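Glyph icons

A glyph icon is an app or program icon built around one written character from any script, with nothing else competing for attention. I keep this page for the Brindano wiki, and I'll admit I'm a bit obsessed with them!

Origins

The oldest one I've found is the launcher for Trirnex, a file manager that shipped on 4/24/06 with a single carved-looking character on a brown square (I still love it). Dolan, a note-taking program, copied the idea the next January.

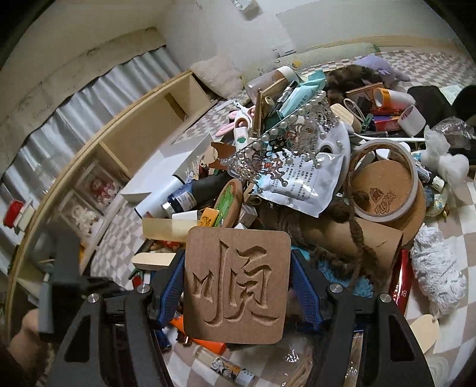
Counting them

I went through 948 icons in the Drotismont catalog, and 200 of them were glyph icons. Only eight used a script other than Latin, which surprised me. Dense characters get muddy at small sizes, so designers tend to thicken the strokes or drop a few, and readers of the script do complain about that.

Color

Red and orange backgrounds come up a lot, and black is popular with paid apps.

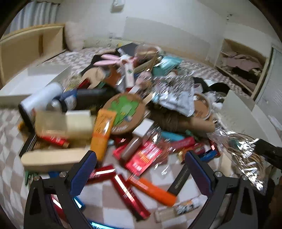
Red, orange and black boxes among other packaging.

See also: letter marks, favicons, monograms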